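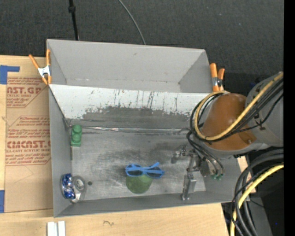

Elif Naz Ekinci objected, on reading an early version of this section, that we were treating the shared bin as a place where sorting had failed. A bin with toys, tape and eyewear in it can be doing its job perfectly well, she wrote, if the job is to keep those things off the table until someone wants them. We have kept the word "mixed" for such bins and dropped the word "unsorted," which we used in our first report and which says more about the reader's habits than about the bin.

Figure 2. Small items of mixed kind in the larger section of a two-section metal bin. The rear section is empty.

4.2 Mixed contents in divided containers

The previous section dealt with containers that had one open space. We turn now to containers with a fixed divider, where a person putting something down has a choice to make. The record for both kinds of container closed on June 22, 2020, and holds 1,951 item entries from 100 containers. An item entry is one object, noted once, with the part of the container it was found in and the objects it touched. Objects that came in sets were entered as one if the set was held together by a band, a bag or a case, and separately if it was not.

We expected dividers to be used for sorting by kind. People told us as much when we asked them at the start: one side for tools, the other for everything else, or one side for things that belong to the house and the other for things waiting to go back to somebody. In practice the most frequent arrangement was plainer. One section held nearly everything and the other held little or nothing. This was so at the Flolunthorpe workrooms, where the bins were large and stood on tables, and it was also so in the Pletau households, where most of the divided containers were kitchen drawers or shallow trays. The Mistar store is the exception and is discussed in 4.4.

The bin in Figure 2 has this one-sided arrangement. The rear section is clean and matte, apart from a small dark smudge near the top of its back wall. The larger front section is scuffed and scratched, and on the lower part of the divider the pale coating is gone in a ragged patch. We did not code wear in the first round and came to it late. Once we did, it became one of the easier things to agree on. Two coders working apart gave the same answer on which section was more worn in almost every case where the container was metal. For wood and cloth they agreed much less, and we do not report wear for those materials.

Wear does not date anything. A scratched floor may come from a single bad week with heavy parts in it, and a clean one may have been wiped or repainted. It can also come from a use the container had before its present one. Several of the bins at Flolunthorpe were bought second-hand and arrived with marks and holes already in them. We therefore read wear only together with the entries and with what the users told us, and where these disagreed we went with the entries.

Size is the first explanation that comes to mind for the one-sided pattern. If one section is larger, more will fit in it. This accounts for part of the difference but leaves a good deal over. Where the two sections were equal, one of them was still usually favored, and it was usually the one nearer the person standing at the table. The walls matter as well. A section whose walls slope in to a narrow bottom does not let things lie flat, and people seem to dislike putting flat things into it. A tape roll or a pair of glasses laid in a section like that will slide down and end up on edge. Tatsuya Kinoshita has suggested to us that depth should be treated in the same way, and that what counts is whether the hand can reach the floor of the container with the elbow bent. We have no measure of this but the suggestion fits the drawers well enough.

4.3 What lies with what

The second question concerns the objects themselves. We grouped them by what they are for, in a scheme adapted from the one in our earlier study of desk drawers: fastening and repair, play, things worn on the body, wrappers and foil, kitchen, writing, and a residual group. The residual group was large at the start of coding and was brought down by going back to the users and asking. Some objects stayed in it because their owners did not know what they were either.

Tape deserves a remark of its own. It was found with everything. Rolls of tape turned up beside toys, cutlery, batteries, gloves and keys, and no other group had so even a spread. We take this to reflect how tape is used, which is briefly and away from where it is kept. A roll is carried to the job, used, and put down in the closest thing with sides. The gray roll in Figure 2, which resembles duct tape, lies close to a crinkled blue and silver foil-like item, and this pairing of tape with something shiny and light was frequent enough in the workrooms that the coders began to expect it. We found no reason for it beyond the fact that both kinds of object end up at the walls.

Toys behave differently. A toy building block on its own, such as the green one near the corner in Figure 2, is nearly always a stray. Blocks in use are kept together in quantity, in their own box or bag, and a single block in a mixed container has come away from the rest. People knew this and did not mind it. Asked why they had not returned a block to its box, most of the Pletau respondents said that they would do it when they next had the box out. The block waits for the box, in other words, and the mixed container is where it waits. The same was said of jigsaw pieces and of the small figures that come with board games, though with jigsaw pieces there was more worry about loss, and several households had a separate cup or jar for them.

Eyewear was the group we understood least. Sunglasses are fragile and scratch easily, and nearly everyone we spoke to said they should be in a case. Few were. They lay on top of other things, or with other things under them, as with the bright blue pair in Figure 2, which partly covers a round olive-green object. Users often gave the same account: the glasses were put down in passing, on the way in from outdoors, and other things were already there. We noted whether the arms were folded, on the thought that folded arms might mark a pair that had been put away on purpose, but the two did not go together in the interviews. Some people fold them always and some never.

Objects underneath were a steady source of missing entries. A flat round thing below a pair of glasses may be a lid, a coaster, a counter or part of something larger, and it cannot be entered properly until the upper object is moved. In the first round we asked coders not to touch the contents, and entries of this sort went in as "round, flat" or "small, dark" and stayed that way. In September we changed the rule – objects could be lifted once the positions had been noted, and put back as they were. That change applies to a later set of containers which is not part of the present count, and we mention it only for those who may want to use the scheme.

The notes taken alongside the entries run to more than 4,000 lines and are uneven. Some coders wrote a sentence for each object and others wrote only when something puzzled them. We used the notes to settle doubtful groupings and for nothing else.

4.4 The Mistar store

At Mistar the divided bins were used as their users said they would be. One section took goods going out and the other took goods coming back, and mixed contents in the wrong section were rare. Three things set the store apart. The sections carried labels, the bins were emptied at the end of each shift, and the people filling a bin were seldom the people who emptied it. Upadhyay's study of counter trays makes the last point in more detail than we can here, and argues that a container sorted for someone else's sake stays sorted longer than one sorted for one's own.

We are inclined to agree, with one reservation. Labels and emptying were introduced at Mistar together, before our work there began, and we cannot tell their effects apart. A few of the Flolunthorpe bins had labels at one time. The users remembered what the labels had said, and could tell us which side was meant for tape and blades and which for parts, but they put things in the near section all the same. Regular emptying may then be the part that does the work. To test it one would need containers that are emptied often and carry no labels, and our record has none of these.

There remains the empty section. Users were mostly reluctant to give it up. When we asked whether a smaller bin without a divider would suit them as well, they said it would not, and the reasons they gave had to do with having somewhere to put things at short notice: a delivery, a spill of screws, the contents of a pocket before the wash. None of these shows in the entries, which record only what was in place when the coder came. A section entered as empty may be one that is used often and cleared at once, or one that is never used. For metal containers the wear codes help a little with this, and we return to them in section 5.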